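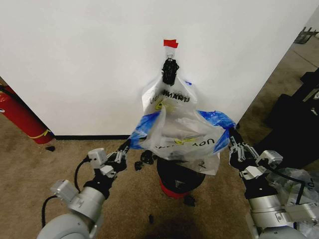
Wurell cell FAQ

How often do you look after the hands?
Every 100 hours. I wipe the fingers, then check the cables at both wrists - slack ones snag.

One hand closes late. Is it broken?
Probably not! Rerun the zero routine first (takes 2 minutes). If it's still lagging, reseat the wrist connector.

Can I swap a finger myself?
Sure, with the power off. Spares are in the Pisent drawer, and Stavros Liapis has the key.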